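Visit report: Stalar print and scanning works, Dosholm

The Stalar works opens to distributors and cinema programmers once a year, in June. We went for the afternoon session, which started at 1:30 p.m. and covered film intake, scanning and the vault. Projection was left out this year.

Intake

Prints arrive by road and stay sealed overnight to reach room temperature. Each reel is then logged, measured for shrinkage and wound by hand through an inspection bench. The oldest item on the bench was a 1932 sound short on nitrate stock, handled in a separate room with its own air supply. Perforation damage is repaired before cleaning — never after.
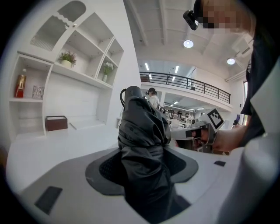

Black item in the oval recess, hand-held gripper at right.

Scanning

Two scanners were running, both from Isaksson. One takes 35mm only; the other has a swappable gate for 16mm. The current job is the back catalog of Flisska, a distributor whose holdings came to Stalar as 1456 cans with an incomplete index. Of these, 419 have been scanned. Operators set exposure per reel and check the first and last minute of each at full resolution. Sound is captured in a second pass, and variable-density tracks get a manual level check.

Grading was shown on one reel only. The colorist works from a reference print where there is one. Where there is none, the distributor signs off on a test section before the rest is graded.

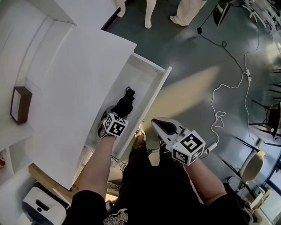

Vault and loans

The vault has room for up to 700 more cans at the present shelf spacing. Acetate and polyester are stored apart, and acid strips are changed twice a year. Loan prints go out with a condition sheet that the receiving cinema has to fill in before the first show and again after the last. Digital copies are supplied on drives, with subtitle files kept separate so a venue can add its own language. Booking requests for the fall season close at the end of August.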